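Free Credits, Thin Lessons

My hospital in Oltstead pays for 451 of us to use Judirora, a service that hands out continuing education credit for short online modules. Last year our staff finished 2,216 of them. Management calls that a success. I'd like to know what anyone learned.

I did nine modules in August, most of them over lunch. The one on blood thinners took me six minutes, quiz included, and you can retake the quiz until you pass. I passed. A week later I had to look up the same dosing table I'd supposedly mastered. 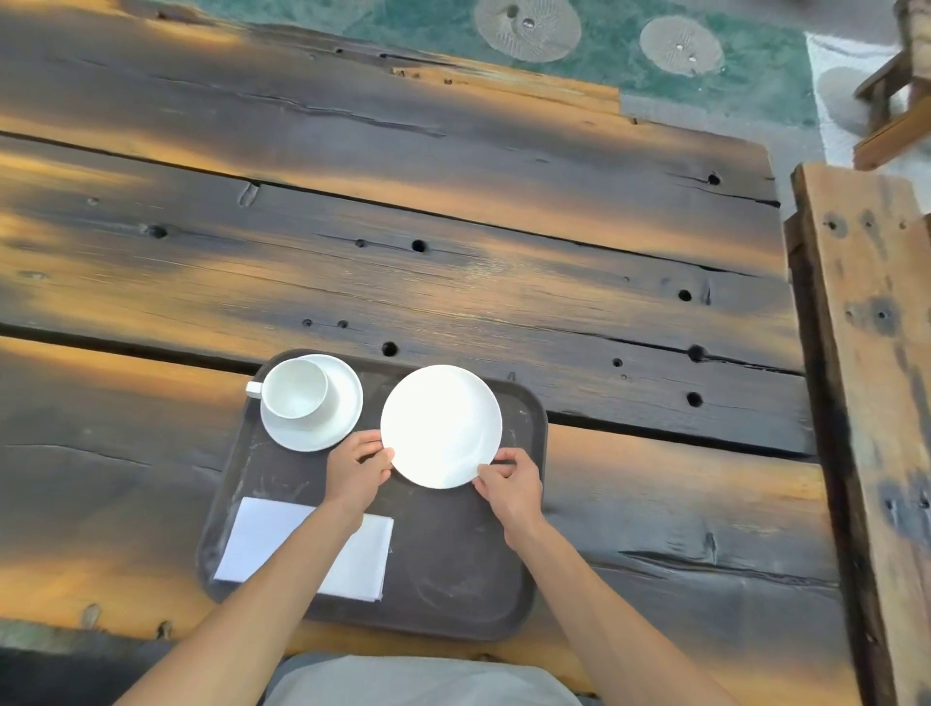 A white plate, cup and saucer on a serving tray.

Tavar, the older program we dropped, made you work through a case and defend your choice in writing. People hated it -- I did too, some nights -- but I still remember the cases.

Defenders say busy nurses need flexible options. Fine. Flexible and flimsy are different things, and the state board counts both the same. Until it asks for some proof that practice changed, vendors will keep selling us the certificate. I have three more modules due before renewal, and I expect to finish them by dinner.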